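Chamado 1555: peças misturadas no cesto de acessórios
Aberto por: Maya Farah 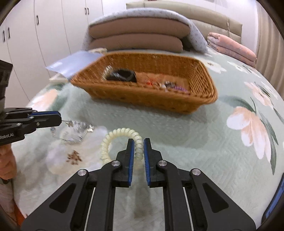 Elástico espiral creme e peça prateada tipo corrente, sobre a colcha verde.

Problema: as correntes finas enroscam nos elásticos espirais quando tudo fica guardado junto. No inventário da Listden constam 22 peças; separei 9 até agora.

Resposta (Haf Kneath): guarde os elásticos num saco à parte e feche as correntes antes de guardar. Não puxe pelas pontas.

Atualização, junho: correntes em saquinhos individuais. Falta etiquetar.
Estado: em andamento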